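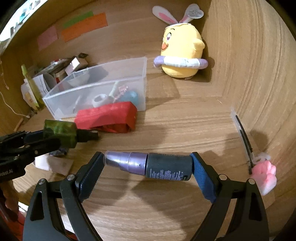

Tetsuya Kikuchi
@tkikuchi_prillivcombe · August · 7:40 AM

Thread on the bottle compartment. I said I would get to it this month and I'm getting to it. It's the wooden one in the dresser where every small bottle in the apartment ends up.

I moved to Prillivcombe with one toiletry bag. The compartment filled up after that. Travel sizes, gifts, packets out of other packages, stuff bought twice.

The big translucent plastic bin lives in there full time. I bought it to hold the bottles. For a long time the bottles were next to the bin, in front of the bin, and under a bag that was on top of the bin.

Part of that is the bin's size. It's a Dendness, the large one. The medium was out of stock and I didn't want to wait. If you are buying one, measure the inside of your compartment and not the front opening. I measured the opening.

It does fit if you turn it on an angle. It will not sit square to the back. You lose the corners that way, and small things slide into them.

Things that were out at the start this morning: a dark green see-through bottle with a black top, a small dark grey-green one with a shiny lavender collar, a blue packet, something pale and folded, and the red case.

I'll do the small bottle first. The print on it is white and tiny. I took it to the window and still needed the phone to zoom in. Whoever picks type sizes for bottles this small has younger eyes than I do.

It has its clear cap, so it passes the first test. My rule is that anything with a pump or spray and no cap goes straight in the trash. I have had one bottle go off inside a coat pocket and that was enough.

Second test is the date. If I can't find one I write today's month on a piece of masking tape and stick it on the bottom. If the tape is still there next August and the level hasn't moved, out it goes.

Third test is whether I can say when I last used it. I'm loose about this one. Trinh is not.

Trinh Khúc is my roommate, for anyone new here. Half the compartment is hers on paper. In practice it's more like a third, and she has mentioned it.

Dark green bottle: keeping. It was lying on its side and I'd like it standing up. Anything with a nozzle gets stored upright from now on. I had a slow leak under the sink last winter and the shelf paper never recovered.

Small crumpled blue packet. Every compartment in this place has one packet in it. I flatten them, read them, and most go in the recycling or the trash depending on what they're made of. Please check yours before you toss them. I threw out a spare key once that was in a packet.

8:15 AM
Red case. I have been moving this case from one side to the other for as long as I've had the dresser. It's a nice bright red, so at least I always know where it is. The top has gone wrinkly.

Plan for the red case is that it goes in the bin with its long side against the wall of the bin and acts as a divider. Bottles on one side, flat things on the other. I saw an acrylic divider set from Gerklow for 3 times what the bin cost and I'm not doing that.

Someone asked about lining the bottom. I'm leaving it as bare wood. It wipes down fine with a damp cloth, and then you leave it open until it dries. I go along the grain, mostly out of habit.

I tried a foam liner in the last apartment. Every bottle left a ring in it and the crumbs went underneath. The wood shows a mark right away, so I clean it right away.

Reply to the person who asked if I decant: no. I did it for one year. You end up with six identical bottles and a label maker you can't find the tape for. I want the original bottle with the original label, even if the label takes a magnifying glass.

Reply to the other question, the bin is 239 mm deep according to the sticker. I peeled the sticker off after, so don't ask me the width.

9:05 AM
Break for coffee. Trinh came through and took two things from the maybe pile without discussing it. They were hers, it was fair.

She also pointed out that the maybe pile was bigger than the keep pile. It was at the time.

Sorting order that ended up working: tall bottles to the back of the bin, short ones in front, anything I use daily outside the bin on the right. If the daily stuff goes in the bin I stop using it by the second week.

Duplicates go in a bag on the closet shelf — one open, one spare, no third. I had a third of one lotion, the 400 ml from Bangash, and it went to Trinh's sister, who goes through it faster than we do.

Paper and cloth do not go back in this compartment. Tissues, wipes, folded whatever. They soak up anything that drips and then you find them months later. They have their own spot in the bathroom now.

9:50 AM
Wiped out and drying. I have it open with the dresser light on. There's one long streak in the grain I always took for a stain and it doesn't come off, so it's just the wood.

Bin goes back in first, still on its angle. Red case after that, then the tall ones. The little bottle with the lavender collar gets a place up front with the print facing out, for all the good that will do.

Next is the compartment below this one, which is cables. I don't want to talk about the cables yet.

If you have the medium Dendness and it sits flat in a dresser like mine, send me the inside measurements. I'd trade.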